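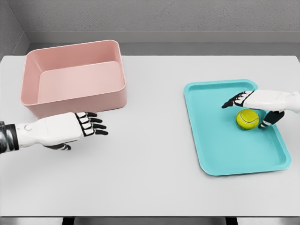
Does the New Year's reading plan start on January 1 for everyone?
It starts on the day you sign up, and the day numbers count from there.

Category: Year-End and New Year

On 3 Jan 2024, Ingrid Blackwood wrote:
> I missed the first two days. Do I double up the readings
> or shift the whole plan? Last year I quit in November
> because I never caught up.

Ingrid,

Shift it. Set the start date to today in your Dotido settings and the remaining entries renumber themselves. Notes already saved stay under their old dates – they are not moved.

The printed Bretberg edition has no dates, only day numbers, so no change is needed there. Catch-up days allow up to three readings each.

Apolline Vasseur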